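Prorora Whiteboard Cleaner Residue Records

Version 3
Released 25 October 2024
Maintainer: Zinhle Shabalala

Overview

Prorora is a table of residue readings from dry-erase boards used in shared classrooms and meeting rooms. Each record gives one board, one cleaning method and one reading of how much marker pigment stayed on the surface after wiping. The release holds 2,642 records. It was assembled for people who write maintenance schedules and for anyone comparing cleaning fluids under ordinary use. Lab-grade abrasion testing is out of scope.

Records were entered by hand on paper sheets at the Drultilby and Doležal sites and keyed later. Both sites used the same sheet, but Drultilby started with an older revision that had no field for marker age. Those records carry the value NA in ink_age_days. 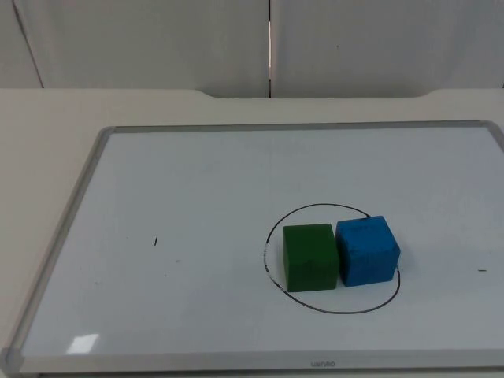
Ink coverage is the field most often misread. It refers to the share of the test area under marker at the time of wiping, and it is entered as a band from 0 to 5. A single outline, such as the black circle drawn by hand on the right half of the board, is band 1 no matter how large the shape is. Filled shapes start at band 3. Text is banded by line spacing, using the chart on the back of the sheet. Where the person recording could not decide between two bands, the higher one was entered and coverage_flag was set to 1.

Files

records.csv: one row per reading, UTF-8, comma separated, header in first row
boards.csv: one row per board, joined on board_id
fluids.csv: one row per cleaning fluid, joined on fluid_id
sheet_v2.pdf: the recording sheet in use at the end of collection
CHANGES.txt: version history

Fields in records.csv

record_id: integer, unique
board_id: string, site prefix plus number
surface: melamine, painted steel, porcelain steel or unknown
orientation: wall, easel or flat
ink_color: black, blue, red, green or mixed
ink_age_days: integer or NA
coverage: 0 to 5
coverage_flag: 0 or 1
method: dry felt, damp cloth, fluid and cloth
fluid_id: string, empty unless method is fluid and cloth
residue: 0 to 100, read from the comparison card
notes: free text, not normalized

Frame material and rail width are stored in boards.csv. Rail width is the width of the widest rail, in millimeters, measured on the near side when the board is flat and on the bottom when it is hung. Corner caps are left out of the measurement.
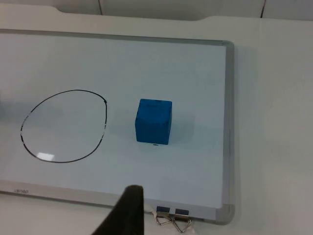
Aluminum-framed board lying flat, wider strip along the near side.

Known issues

Surface type was taken from the supplier label where one could be read. Boards with worn or faint labels are marked unknown, and no attempt was made to infer the type from the frame.

The comparison card was reprinted in October. Readings from the new card run lower on red ink. The column card in boards.csv does not record which card was used, so the affected rows can only be found through notes. A search for "new card" returns 22 of them. The true number is probably higher.

Six boards were moved between sites and have two board_id values. They are listed at the end of CHANGES.txt.

Loading

Read ink_age_days as a nullable integer. Several spreadsheet programs convert board_id to a date on import. Set that column to text first.

License and contact

The tables may be reused with attribution to Prorora. The comparison card is the property of Wustent and is not included. Corrections go to Zinhle Shabalala through the issue tracker. Please quote record_id in the title.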